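How to oil a wooden table (and what to ignore)

Most tins promise a finish in one coat. I doubt it.

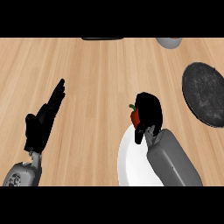

Sand with 400 grit, along the grain, and wipe off the dust. Then put on far less oil than the label tells you - a teaspoon goes a long way. Wait ten minutes and rub off whatever is left on top.

Leave it overnight and do it again. Ruoxi Tian swears by five coats. I stopped at three and can't see what the other two would add.

Dry oily rags flat, outdoors. That warning I do believe.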